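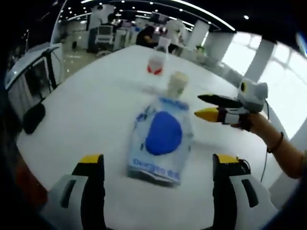 Cenby hand-held grippers in use, with a spouted pouch and a small cup on the table

Is the Cenby hand-held kit worth renting for a small packing firm?
Posted in Dradedano Help > Automation and Machines, 19/06/2019

drysidepacker

We pack mixed boxes of baby and toddler food, mostly squeeze pouches with a few tubs. A reseller called Leemans wants us to rent the Cenby kit, a pair of hand-held grippers that you work yourself while they record what you do. You pick up pouches and put them down all day, the recordings go off to Leemans, and they send back something that is meant to run on an arm. The arm is extra. So is fitting it.

The rental is £397 a month with a minimum of three months. The brochure says "60 demonstrations per task and you are ready". I have asked twice what "ready" means and been sent the same brochure twice.

My worries, in no order. Our pouches are soft, and they go a different shape depending on how full they are. The film is see-through on some lines and we have had trouble with that before, when a barcode reader took against it. Every demo I've been shown has one pouch standing on a clear white table in a nice bright room with big windows. Ours arrive in a crate, lying on top of each other, under strip lights. I also don't see who is supposed to do the recording. My packers are busy packing.

Has anyone paid for this and got a working cell at the end of it? I'm not after opinions on whether robots are the future. I need to give Leemans a yes or no before July.

shrinkwrap_blues

We had it for the minimum term and sent it back, so make of this what you will.

The grippers themselves are all right. The camera sits on top of the hand piece, there's a strap round the handle, and after a morning you stop noticing it. After a full day you notice it again, in the wrist. The cable is a nuisance. Ours caught on the table edge constantly until we taped it up, and Leemans then told us the tape might affect the recordings. They never said how.

On the 60 demonstrations: that is 60 good ones. They throw out any where you fumble, or go too fast, or your other hand gets in the way. We recorded for most of a week and had 13 rejected from the first batch alone, without a reason against any of them. And "per task" does a lot of work in that sentence. Standing pouch to box was one task. Lying pouch to box was another. Change the box and you are having a conversation with their sales person about a third.

What we got back could pick up a standing pouch by the body and set it down. It was slow, and it was much worse at the ones lying flat. If it went for the cap it tended to knock the thing over. Nobody at Leemans claimed it was ready for two shifts, I'll give them that, but the invoice didn't mention it either.

Get these in writing before you sign:
Who owns the recordings if you stop paying. We had to chase for ours.
What a pass looks like, in picks per hour, with your pouches out of your crate.
Whether the price covers a second round of training if the first one is poor.
Who pays the carriage back. It was us.

If they won't put a pick rate on paper I would say no. We did ask, too late.

midov_user

Try Midov instead, we are happy with it. It's suction though so I don't know about pouches. We do cartons.

third_bay_door

I'd be slightly kinder than shrinkwrap_blues. I have only had the one-day trial, which Leemans don't advertise but will do if you push, and you should push.

Take your own stock. They will have a sample out on the table, standing up, and it will go well. Tip a crate of your own pouches out in front of them, half full ones included, and ask for that to be recorded. When I did it the engineer was quite straight with me and said overlapping film was hard and he wouldn't promise it. That was more use than the whole brochure.

The yellow tips on the fingers are a wear part, by the way. I asked what a spare set costs and was told it would be in the quote. It wasn't in the quote.

For upright pouches that always turn up in the same place it might pay. You could also stand them up with a chute and a cheap pusher, and at that point I'd want to know what I needed the clever bit for.

drysidepacker

Thanks both, and midov_user. I've asked for the trial day and said we'll bring a crate. I also asked for a pick rate in writing. The reply came with the brochure attached.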